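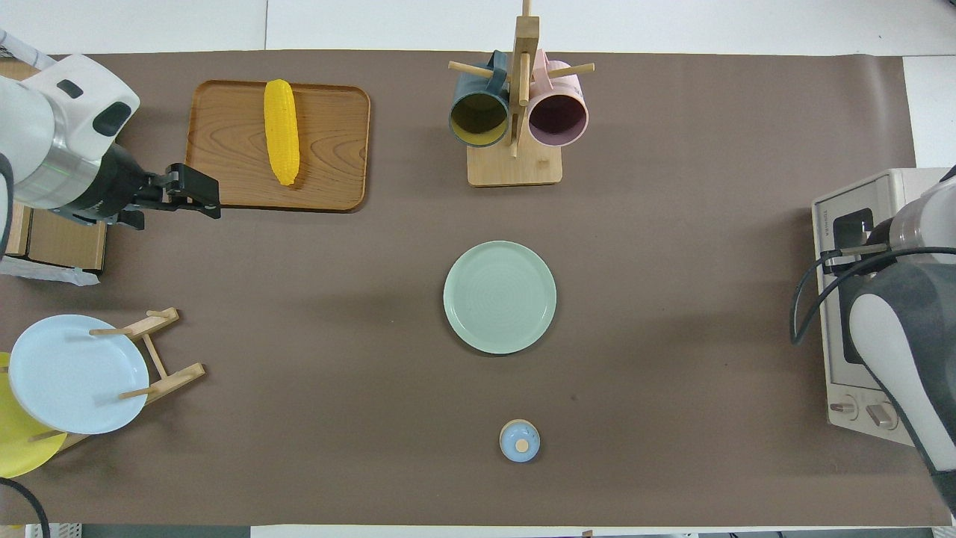
1/ Setting up the small kitchen table

I moved apartments in June and the new kitchen has one short counter, most of it taken up by the sink. Everything else has to live on a table. I said I'd write up how I arranged it, so this is a thread.

2/ The table top is white and it marks if you look at it wrong. First purchase was a big brown mat that covers nearly all of it. It's from Londwood and comes in a few sizes. I got the largest and there's still a little white showing at the edges. I prefer that to having it hang over.

3/ Before buying anything else I measured. The strip of wall behind the table has one outlet, on the right. That settled where the toaster oven goes. It sits at the right side, and the rest gets arranged from there.

4/ The toaster oven is plain white with a dark window and two knobs. I used to have one with a digital panel and eleven programs and I used two of them. Knobs are fine.

5/ Keep clear space around a toaster oven. Read the leaflet for your model because they all say something different. Mine wants 4 inches on each side. No paper towels near it, and no bread bags on top, which I used to do all the time in the old place.

6/ Dishes. I got rid of the big wire rack with the drip tray. The one I use now is light wood, dowels and slats, and it goes at the left end. A pale blue plate and a yellow plate are in it at the moment. I live alone and wash up after each meal, so a big rack only encouraged me to leave things in it.

7/ Downsides of a wooden rack: it has no tray, so I give plates a quick wipe before they go in. And it needs to be stood somewhere airy every so often or the feet go dark. I put mine on the windowsill overnight once a week.

8/ Mugs go on a mug tree toward the back. Square base, one post, pegs. Only two mugs on it, a dark teal one and a pink one. They're a Jikatby pair I bought as seconds. The inside of the teal one is yellowish and the inside of the pink one is a dark mauve, and I like them more for that.

9/ If you get a mug tree, check the base before you check anything else. My first one had a narrow round base and went over whenever I took a mug from one side. A wide square base has been much better. Take mugs off with two hands anyway, one on the post.

10/ The wooden tray is for whatever I'm about to cook. Raised rim, rounded corners, orange-brown wood. It's got an ear of corn on it. Having one spot for food to be dealt with means vegetables get eaten. In the old kitchen they went into a drawer and I found them later.

11/ Corn, for anyone who wants it: my toaster oven method is 400 degrees, husk off, brushed with oil, turned every few minutes until some of the kernels brown. Salt after. Chili and lime if you have them.

12/ The middle of the mat stays for the plate I'm eating from. That's the mint green one with the faint swirl. None of my plates match. I had a full set of white ones and gave it to my cousin when I moved, then bought singles from Bae's on the corner over a couple of weeks.

13/ The little light blue jar with the wooden knob on the lid is for salt. I tried keeping it up by the oven and kept reaching across a hot door to get to it. Front and center works better.

14/ There's still a cardboard box at the left end with some white plastic wrapping by it. I haven't found a home for either. The box is a good size and I keep thinking I'll need it.

15/ Things I left out on purpose: kettle (lives on the stove), knife block (drawer), fruit bowl (top of the fridge). The toaster went to the charity shop on Predbridge Road the same week the toaster oven came.

16/ Cleaning the mat: damp cloth and a drop of dish soap, then dry it. Lift it now and then and wipe the table too. Crumbs get under there no matter what you do.

17/ Next on the list is a shelf for the wall above. I'd like the mugs up there so the tree can go. If I get it level I'll post it.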